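Why Restaurant Floors Get Loud

The complaint usually arrives in the second month. A dining room that tested well on opening night starts drawing comments about noise, and the owner looks at the ceiling. Ceiling panels are the easiest thing to price and the easiest thing to install after hours. In many rooms they address less than half of the problem.

Noise in a dining room has two parts. The first is airborne sound, mostly speech, which bounces between hard parallel surfaces until something absorbs it. The second is impact sound: chair legs, heels, dropped flatware, the bus cart. Designers tend to treat the first and leave the second to the furniture supplier.

Airborne sound is described by reverberation time, the number of seconds a sound takes to fall by 60 decibels after the source stops. A long reverberation time matters less for its own sake than for what it does to the guests. As background level rises, people raise their voices to be understood, and the background rises again. Acousticians call this the Lombard effect, and it explains why a room can be comfortable at half capacity and exhausting at full capacity with no change in the music.

Absorption breaks the loop. Upholstery, curtains, carpet and mineral fiber panels all absorb, but at different frequencies. Thin fabric on a wall takes out the high end and leaves the low end alone, so the room sounds dull and still loud. Speech has most of its energy below 1,000 hertz, and a panel needs depth, or an air gap behind it, to work there.

Brirlow, a 26-table restaurant that reopened in September after a change of flooring, shows how the two parts interact. The old floor was cork over plywood. The new one is tile bonded straight to the slab. The architects at Serkcombe had allowed for the loss of absorption, which was small to begin with, and added ceiling baffles to cover it. They had not allowed for the chairs.

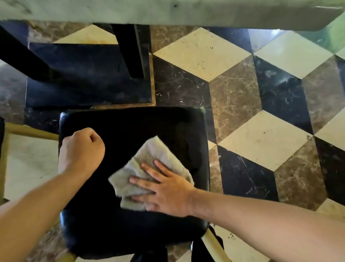 Does a padded seat make a dining room quieter?
It helps most when the room is partly empty, as an unoccupied padded chair absorbs some of the sound that a seated guest would otherwise absorb. Once the guest sits down, the difference between a padded and an unpadded chair becomes small. Padding on the seat also does nothing about the legs.

Leg noise is a matter of stick and slip. A hard glide on tile grabs, releases and grabs again many times a second, and the frame of the chair rings along with it. Felt glides reduce this, but felt picks up grit, and grit under felt behaves like sandpaper. Nylon lasts longer and is louder. Brirlow settled on a rubber-sleeved glide from Cedell, at a total cost of $349 for the first order, and put replacement on the maintenance calendar.

The table side is simpler. Stone tops are heavy and do not ring much, but they reflect sound upward to the ceiling and make a sharp click under flatware. A cloth or a leather mat takes care of the click. It does little for speech.

Gunnlaugsson, the consulting firm that measured the room before and after, placed its meters at 14 positions and took readings over 3 dinner services. The floor-level peaks dropped after the glides were changed. The average level moved less, which is the expected result: short peaks carry little energy, even though guests notice them first.

Owners planning a retrofit should measure before buying anything. A phone application is good enough to compare one table with another on the same night – it is not good enough to compare with published figures.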